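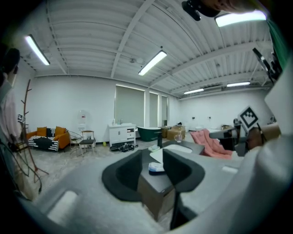

The Sponge Job

My uncle left me the workshop, the lease and one instruction, which was to finish the thing. He didn't say which thing. There were a lot of things.

It took me most of a winter to work out that he meant the hand. He'd been building it in the shared shop on Droltberg Street for as long as I'd known how to drive, in between fixing other people's mixers and sewing machines, and it lived in a bread crate under the bench with a label on it that said TIKKANEN - DO NOT TIDY. Toivo Tikkanen, that was him. I'm a Tikkanen too, on my mother's side, which is how I got the crate.

Now, I'm a school bus driver. I can change a tire and I once rewired a lamp. So I did what anybody would do and asked Werutent.

Werutent was the name of the club that shared the lease, and also, confusingly, what everybody called Ines, who ran it. She had short gray hair and a way of looking at your soldering like it was a dog that had been sick on the carpet. I brought her the crate. She lifted out the hand, opened and closed it with her thumb, and didn't say anything for so long that I went and made us both coffee.

"He wanted it to pick up a sponge," she said when I came back.

"A sponge?"

"A wet one. Without squeezing the water out. He talked about it every week, you must have heard him!"

I hadn't. I'd heard him talk about hockey, and about the price of bearings, and about a woman in Festitz he should have married. Never a sponge.

So that became the job. We cleared half the bench and Ines drew up a list, and I got the parts she trusted me with, meaning the cables. I stripped cable for weeks (I'm good at it now, you can test me). She did the fingers. The old ones were cut from a cookie sheet and had no give in them at all, so they'd either miss the sponge or wring its neck. She cast new ones, soft on the inside, and threw out the first two pairs without letting me look at them.

The code was the worst part, because it was his. Toivo had written 3083 lines of it and commented exactly two. The first comment said "left." The second, 2000 lines later, said "no, the other left." Ines printed the whole thing out and we went through it on the floor of my apartment with a highlighter each, me reading it aloud like a bedtime story and her stopping me whenever something sounded wrong. You'd be amazed how much of it sounds wrong if you read it in a normal voice.

Somewhere in the middle there was a setting called FESTITZ. It didn't seem to be connected to anything. It was just a number, sitting there, and when Ines took it out the hand wouldn't close.

"Put it back," I said.

"It makes no sense."

"Put it back anyway."

She put it back. The hand closed. She went out to smoke, and she'd quit in October.

We tried the sponge for the first time on 21st July, with the doors open because of the heat and half the club pretending to be busy nearby. I'd bought a new one for the occasion and then felt bad and used his, the old one from the sink. Ines set it on the bench, dripping. I had the switch. My palms were so sweaty I wiped them on my shirt twice.

The hand came down slow, much slower than I wanted. It touched the sponge and stopped, and I thought well, there goes the winter. Then the fingers moved in, just a little, and it went up. There was one drip, and then nothing. It held that sponge over the bench like a nurse with a baby, and the man from the next bay clapped and then looked embarrassed about it.

"Now put it down," Ines said.

I looked at the switch. It had one position for up. I turned it over, in case there was something on the back.

"Did he write a part for putting it down?" I said.

She was already pulling the printout from her bag, all those pages, pink and yellow from the highlighters. She found a clean corner of the bench and sat down. I took the second half and pulled up a stool next to her - the hand still up there over our heads, holding on - and we started reading from "no, the other left."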